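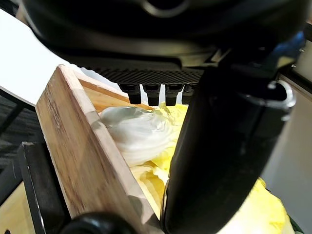 Regardez le filtre avant de toucher au programmateur, répond le support Nisum au premier message, parce qu'un secteur qui démarre puis faiblit au bout de quelques minutes, c'est presque toujours de l'eau qui n'arrive plus et rarement une électrovanne.

Ticket : arrosage automatique, secteur rocaille
Lieu : jardin alpin de Drergate
Matériel : programmateur Sestar, sonde d'humidité Li, pompe de surface sur cuve enterrée
État : résolu, sous surveillance jusqu'en octobre

Symptôme de départ

Le secteur rocaille part normalement à 5 h, après celui des fougères. Les goutteurs du haut donnent correctement au début, puis le débit baisse et ceux du bas de pente sont les seuls à couler encore. Les saxifrages exposées au sud ont marqué les premières, feuilles ternes et bords secs. Le secteur fougères ne présente rien d'anormal. Aucun message d'erreur sur le Sestar, l'historique indique « cycle complet » chaque matin.

La cuve fait 4 000 litres. Elle était presque pleine au moment de l'ouverture du ticket, donc le manque d'eau a été écarté tout de suite.

Vérification du filtre

Filtre à tamis démonté, rincé, brossé. Un peu de sable fin et des débris d'algues, rien qui bouche vraiment. Joint graissé et remonté. Essai en manuel : même comportement, la baisse arrive au même moment. Le filtre n'est pas la cause principale, même s'il avait besoin d'être nettoyé.

Vérification de la pression

Manomètre posé en sortie de pompe puis en tête de secteur. En sortie de pompe, la pression est stable pendant tout l'essai. En tête de secteur, elle est bonne au départ et chute ensuite d'un coup. La perte se situe donc entre les deux, ou bien un autre secteur s'ouvre en même temps. Nisum a demandé de refaire l'essai en fermant à la main les vannes de tous les autres secteurs. Avec les vannes fermées, plus aucune chute.

C'est là que la recherche a changé de direction. J'avais déjà commandé une électrovanne de rechange, elle est restée dans sa boîte.

Côté programmateur

Le Sestar accepte deux modes de déclenchement par secteur : l'horaire fixe et la demande par sonde. La sonde Li est enterrée dans la planche des primevères, en bas du jardin. Elle est réglée pour ouvrir son secteur dès que l'humidité du sol passe sous 60 %. En été elle demande de l'eau en fin de nuit, et son secteur s'ouvrait pendant que la rocaille arrosait encore. Les deux tiraient sur la même conduite. Comme les primevères sont plus bas, elles prenaient l'essentiel.

Ce que l'historique ne montre pas : les ouvertures sur demande de sonde sont rangées dans un autre menu (Sondes, puis Journal). L'écran principal n'affiche que les cycles horaires. J'ai relu la notice depuis, c'est écrit, mais dans le chapitre sur l'hivernage.

Première correction, insuffisante

J'ai décalé la rocaille plus tôt dans la nuit. Bons résultats pendant 3 jours, puis la chute est revenue. La sonde n'a pas d'heure, elle ouvre quand elle veut. Changer l'horaire ne fait que déplacer le problème — je le note pour ceux qui seraient tentés de s'arrêter là.

J'ai aussi essayé de baisser le seuil de la sonde. Les primevères ont commencé à pencher dès l'après-midi. Seuil remis à sa valeur d'origine.

Correction retenue

Menu Hydraulique, option « secteurs exclusifs ». Elle est désactivée d'usine. Une fois cochée, une demande de sonde reste en attente tant qu'un autre secteur est ouvert, et elle part à la suite. Il faut la cocher sur chacun des 2 secteurs concernés. Sur un seul, elle n'a pas d'effet dans l'autre sens : la rocaille attend les primevères, mais les primevères n'attendent pas la rocaille.

Après la modification, couper l'alimentation du boîtier et la remettre. Sans cela le réglage apparaît bien à l'écran mais n'est pas pris en compte. Nisum a confirmé ce point et parle d'une correction dans une prochaine version, sans donner de mois.

Contrôle

Essai en manuel avec demande forcée de la sonde : la rocaille va au bout de son cycle, pression constante en tête de secteur, puis les primevères s'ouvrent. Même chose en automatique les matins suivants. Les goutteurs du haut coulent jusqu'à la fin. Deux d'entre eux étaient entartrés et ont été remplacés par la même occasion — sans rapport avec la panne.

Les saxifrages du haut repartent par le centre. Une touffe de gentianes est perdue, elle sera remplacée à l'automne, quand le sol aura refroidi.

Reste à faire

Ajouter un clapet anti-retour au départ de la conduite du bas. Étiqueter les vannes dans le regard, les anciennes marques ne se lisent plus. Refaire un relevé de pression avant la vidange d'hiver.

Commentaires

Merci pour le détail du menu Hydraulique. Même panne chez nous avec un massif de rhododendrons et une sonde dans les hostas. J'avais changé la pompe pour rien.

Est-ce que l'option existe sur l'ancien boîtier Sestar, celui à molette ? Je ne trouve pas de menu Hydraulique sur le mien.

Pas sur celui à molette, il faut passer par un relais séparé. Voir avec Nisum, ils m'ont envoyé le schéma.

Une rocaille au goutte-à-goutte tous les matins, c'est beaucoup à mon avis. La mienne est arrosée seulement quand il fait très sec et les saxifrages tiennent. Cela dépend du substrat, le mien est profond.

Contact — Jardin alpin de Drergate, carnet technique — Tous droits réservés — Haut de page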